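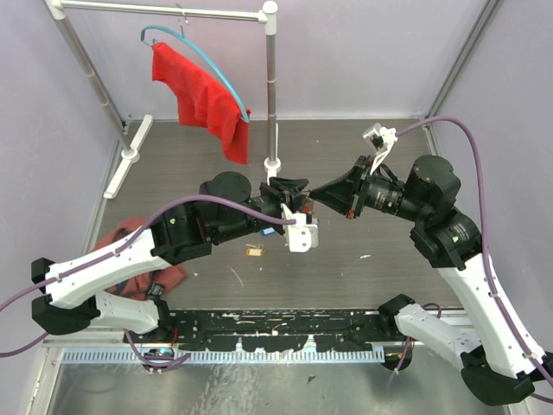 Swapping fingertips, week two

So I've been back at the two-arm cell again, and I promised a few of you I'd write up the gripper comparison before I forget which notes belonged to which tip. Grab a coffee, this got longer than I planned.

Quick recap if you're new. I've got a pair of small white arms in an enclosure in the back of our unit in Putolbridge, and I'm trying to get them to deal with cloth. Picking it up, pulling it off a hanger, putting it back on a hanger if I'm feeling brave. The red cloth on the teal hanger is the one I use for nearly everything now, because the cameras find it so easily against those lavender walls. I painted the walls myself in April and I'm still weirdly proud of the color.

The contenders

I had 3 sets of tips to get through. The stiff ones that came with the arms, a flexible set I ordered from a little shop called Laxdal, and a second flexible set from Urik that's a good bit softer. The black flexible tip between the two arms up there is from the Laxdal set.

The stiff ones first. They're great at hard little things. I keep a yellow key tag on the floor of the cell for warm-up, and the stiff tips will pinch it by the ring all day long. Cloth is another story! They either grab one tiny fold and let go halfway up, or they close so hard on the hanger that the whole rail shakes. I ran them for one long morning and then gave up on them for anything soft.

The Laxdal tips were much nicer from the first try. They bend around the edge of the cloth and hold on, and they forgive me when my depth numbers are a bit off (they're always a bit off). What they don't like is thin stuff. The key tag slides right out from under them unless I come in very flat, and coming in flat means getting the wrist close to the floor, and I am a nervous person.

Urik's are softer still, and I wanted to love them. They're lovely in the hand. On the arm they wobble after every move, and I had to put in a pause before each grasp so they'd settle down. The pause works fine, it just makes everything feel like it's happening underwater.

Numbers, for the people who like numbers

I logged 2,133 grasps on the Laxdal set and 3,124 on the Urik set. The Urik number is bigger only because I left that one looping over a weekend, so please don't read it as a vote. I haven't split out the misses properly yet. A lot of what my script calls a miss is the gripper holding the cloth perfectly well while the camera can't see it behind the wrist, and I want to fix that before I post a table that somebody quotes back at me in a year.

Two arms, one cable problem

The thing that ate most of my time was cables. Each arm has a purple one, and I'd left too much slack in the one on the left. It loops up over the links to the gripper, and when that arm reached for the hanger the loop would swing out and catch. I tried clips, then tape, then shorter clips. The shorter clips are good. If you're building something similar, do your routing with the arm stretched out as far as it will ever go, then fold it all the way back and look again before you tighten anything.

I also spent a whole evening bringing the two grippers nose to nose. It's a slow, fiddly job - I jog one arm a hair, look, jog the other, look again - but once both arms agree about where the middle of the cell is, handing things across gets so much less dramatic. Before that I had the right arm confidently reaching for a spot a finger's width too high. Lærke Fogh, who sold me her old controller when she moved out to Flollham, suggested doing the alignment at several heights and I grumbled about it and then did it, and she was right. The error was worse the higher I went.

Speaking of the controller: I've gone back to hers. The newer one has a nicer screen, but it drops the second arm every so often and I have to restart both. The old one takes forever to boot and then just runs.

Where I've landed for now

Laxdal tips on both arms, stiff ones in a drawer for the days I'm doing small hard parts. I'm keeping the Urik set for the really delicate fabrics I haven't been allowed near yet (my sister has a scarf, my sister has said no).

Next up is the cloth on the floor of the cell, the dark one. Lifting something off a hanger is easy compared with finding a corner on a crumpled heap, and so far my corner finder picks a fold about as often as it picks a corner. I've got 8 settings I want to try on it, starting with the lighting, and I'll post again when I've been through them.

Someone asked in the comments whether I'd share the bracket file. Yes! I need to clean it up first, the holes are still in the wrong place and I've been drilling them out by hand.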